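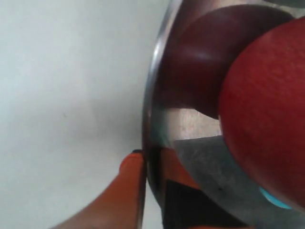

Big steel bowl, Erovcombe kitchen

Hi all, October update for the Gruber small grants people. We've now run 14 community lunches at Erovcombe and served 76 neighbours at the biggest one — our best turnout yet! Spending sits at $3,000, mostly groceries and hall hire, and I'll send the receipts with the final report. The Brurkton lunches are behind (the hall floor is still being redone), so I'd like to move those to the new year if you're happy with that.

Filed under: Grants, Community Food

2 comments
Natel: Great soup, more dumplings please
lunchfan: Is parking still free?

We use cookies to remember your favourite settings. OK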